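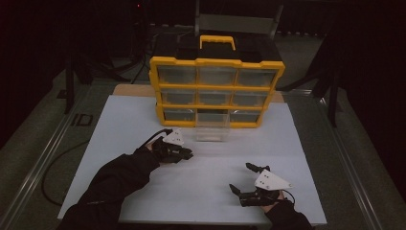 3. Data Collection

3.1 Task and workspace

The task we study in this section is the storing of small parts. The operator uses a pair of hand-held grippers, takes one small object from the table and puts it in a drawer of a parts organizer. We chose this task for two reasons. First, the objects are small compared with the gripper fingers, so an error in the approach can not be corrected easily after the fingers close. Second, the drawer has to be treated as a moving part, and its position is different from one recording to the next.

The organizer has nine clear drawers in three rows and three columns, held in a yellow frame. It is placed at the back of a white board which lies on a wooden table. We kept the board in all sessions, in Wuvberg as well as in Hudham, so that the color of the background would not separate the two sites. The organizer itself was not fixed to the board. Before each recording the operator moved it by a small amount, and we did not measure this movement.

3.2 Recording procedure

Each operator recorded in blocks of 32 demonstrations, followed by a pause. In a first version of the procedure the blocks were longer, but we observed that the movements became faster and less careful toward the end, and the objects were often released above the drawer and not inside it. Those early recordings are not part of the set.

A demonstration starts with both grippers open and empty over the board. The operator is free to decide which hand makes the grasp. We gave only three rules: the fingers must be open before the object is approached, the other gripper must not pass between the camera and the object, and the hand must rest for a short moment after the release. The second rule was the most difficult to follow. Several operators told us that they naturally bring both hands together when the object is small.

Figure 3 gives the view of the gripper camera with the fingers open and a small metallic object on the table ahead of them. This view is the main input of the policy. The head view is used only for the choice of the drawer. 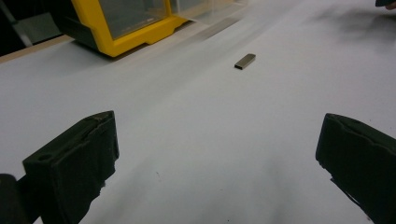 Figure 3. Gripper camera view with a small metallic object on the white surface. Storage containers are visible at the far side of the table.

3.3 Selection and labels

In total we recorded 3,843 demonstrations. Of these, 281 were removed by hand, mostly for lost tracking of one gripper — the remaining cases were objects which fell from the table. We did not remove demonstrations in which the first grasp failed and the operator tried again. In our earlier work on the Plullelberg set such cases were deleted, and the policy trained on it had no useful behavior after a missed grasp.

Every demonstration has a label for the target drawer and a label for the object. Flat objects need special attention here. When a flat object lies at an angle to the fingers, the operator can turn the wrist or push the object before closing, and both solutions appear in the data. We marked the push as a separate phase in 77 demonstrations, which were then used to test whether the policy can keep the two solutions apart. The results of this test are given in Section 5.2.

The labels were made with the Meléndez annotation tool, with the gripper view and the head view shown side by side.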